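Search products
Search
All products Gloves & wrist mounts Spare straps Manuals

Nonura Hand Guide Kit

Two-handed teaching set for showing a robot a task by remote control or by hand

14 comments
Share

The Nonura Hand Guide Kit is made for people who already know how a job should be done and would like a robot to learn it from them. You put on the gloves, you do the job at a table the way you always would, and the movements of both your hands are saved as a demonstration, or passed straight along to a pair of arms if you have them hooked up and ready. We've been selling it from our little shop at Gestirico for long enough now to know that most of our customers are not programmers at all. They pack boxes, fit parts, fold cartons and sort returns, and they are wonderfully good at it, and this kit was put together with them in mind.

What comes in the box

Two black fabric gloves, left and right, in the size you choose at checkout
Two controller mounts for the backs of the hands (controllers are sold separately, see the notes on fit further down)
Two wrist modules on black straps, each with its own label and serial code
Two cables, and a bag of soft ties to keep them tidy along the forearm
One printed quick start booklet and a card with the link to the longer manual

The gloves come in 3 sizes. If you're between sizes, please go down one, even if it feels a bit snug the first morning. A loose glove lets the hand turn a little inside it, and then the module and your fingers tell two different stories, and you'll spend the afternoon wondering why the recorded grip looks lazy. We'll happily swap a pair that doesn't suit you as long as the fingertips are still clean.

Two ways of working

In Record mode there doesn't need to be a robot anywhere near you. Your hands handle the real objects, the kit writes down where each hand went and how the fingers closed, and you take the file to your training software afterward. This is the mode we suggest for nearly everybody starting out, and a good many of our customers never leave it. You feel the weight of things, you notice when a part is slipping, and your movements stay natural because you're doing the real job with your own two hands.

In Follow mode the kit drives a pair of arms as you move. Any arms that accept the Friesen link will do, and the setup pages walk you through pairing them one side at a time. Please keep the speed limit at its lowest setting for your first hours with it, and have a second person standing at the stop button. The arms do exactly what your hands do, and that includes scratching your nose. We say this with affection, having all done it!

You can switch between modes from the left controller without taking the gloves off. Lise Arsenault, who wrote the manual and answers most of the letters that come in, likes to record the easy part of a job in Record mode and then use Follow mode only for the stretch where the arms have trouble, and we've borrowed the habit from her for our own bench work.

Setting up your table

A plain, light-colored table with a good bit of elbow room is best. Put the strap on first, just above the wrist and over bare skin or a thin sleeve, then the glove, then fasten the controller to the back of the hand so the thumbstick points away from your wrist. Run the cable down the inside of the forearm and leave some slack at the elbow. When you've got that far, hold both hands open over the table for a moment until the modules settle, and then begin.

Start with things that are simple in shape. Tubes and blocks are lovely for this: a tube has to be gripped and turned, a block has to be set down flat, and between them you cover a surprising amount of what a hand does at a packing bench. Once a learner can manage those at an unhurried pace, move on to whatever you really want taught.

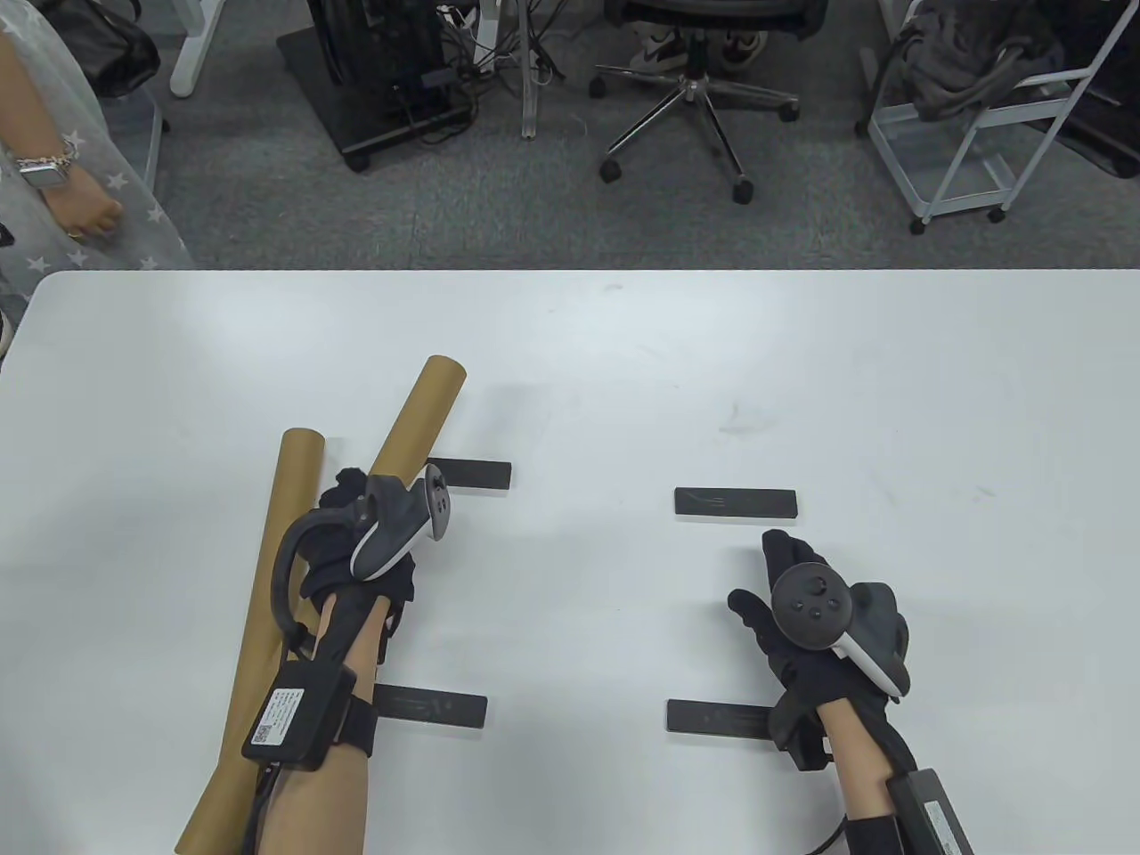

4 min read

The left hand has hold of two long cardboard tubes at once here, while the right is open and resting in the air over the blocks. Do let an idle hand relax like that when you record. People new to the kit tend to hold the spare hand stiff and high, as though posing for a portrait, and the software will learn that stiffness as faithfully as it learns the grip.

Notes on fit and compatibility

The mounts take most current handheld VR controllers with a tracking ring. If yours has an unusual shape, write to us before ordering and tell us the model, and we'll check it against the ones we keep in the drawer. Files are saved in the open Sokska format, with the left and right hands on separate tracks, so you can trim or drop one without spoiling the other.

A full charge gives 8 hours of recording. The modules hold more than 100 demonstrations before they need emptying, though we'd gently suggest emptying them at every break, with your coffee, so that a day's work never sits in one place.

Care

Take the modules off the straps before washing anything. The gloves can be washed by hand in cool water and dried flat, away from a heater. Straps wipe clean with a damp cloth. Spare gloves and straps are sold singly as well as in pairs, since left gloves always seem to go first.

Ordering

In stock. The next batch of the smallest size is due in September, and you're welcome to leave your address on the waiting list until then.

Page updated 2023-05-20

Shared 100 times
Share this product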